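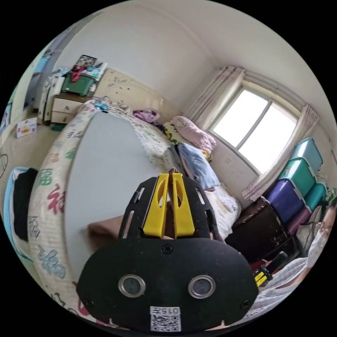
Bed with a grey sheet, pillows at the window end, clothing near the headboard.

Household Routines, session 4: Making the bed, and whether it matters
Notes by Bernadette Perrin. Read before the November practical.

Most advice on bed-making comes from people who sell bedding. Keep that in mind with tonight's reading. The Fandis leaflet gives 2 full pages to smoothing a sheet and one line to the pile of clothes that has to go somewhere first. I have never seen a bedroom where the sheet was the hard part.

1. Clearing
Take everything off that isn't bedding. Clothes, toys, odd cloths. The leaflet says to "return each item to its home", which assumes it has one. A nightstand with papers and a box on top is already full, drawers or no drawers, and moving a bundle of clothing from the bed to the nightstand is not tidying. Use a basket or a chair and deal with it afterwards. If you know you won't deal with it afterwards, do it now and make the bed late.

2. The sheet
Pull from the corners, then the sides. Check the edge of the mattress: if a patterned cover shows below the sheet, decide whether you mind. Plenty of people like it showing, and the Tessier method, which marks you down for it, gives no reason that I can find. Smooth with the flat of the hand. Ironing a sheet on the bed, as Tessier suggests, is a bad idea and I won't be demonstrating it.

3. Blankets
Fleece is where the methods fall apart. It's bulky and slides off whatever it is folded over. Sonamau recommends thirds, lengthwise, then a roll. I tried it over a term and the roll had opened by evening more often than not. A plain fold in half, laid across the foot, did as well and took less time. Find the hem first, or you will be turning the thing round looking for a straight edge.

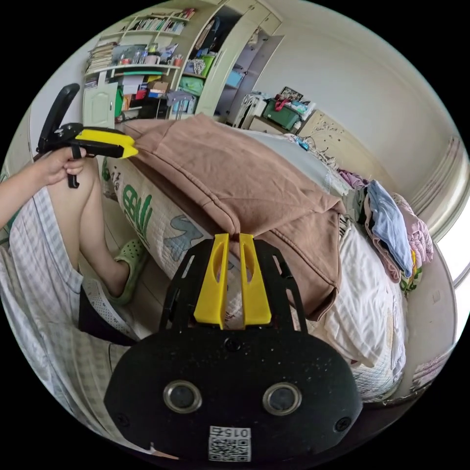

Pillows come last in every scheme I've read, and on this I agree, though only because they get in the way. Stand them against the wall or the headboard, whichever you have. A quilted one can lie flat. Matching them is a matter for the owner.

4. The claims
Predetti says a made bed improves sleep, and cites a survey of 200 households. Look at how it was done: people were asked whether they made the bed and whether they slept well, on the same form, by a firm that sells mattress covers. The later version with 400 households asks the same 2 questions. A bigger sample doesn't mend a poor question.

For the practical
Bring one blanket and one pillow from home. Try the roll and the plain fold, leave both until evening, and write down what you find, including if you find I'm wrong about the roll. Half a page is enough.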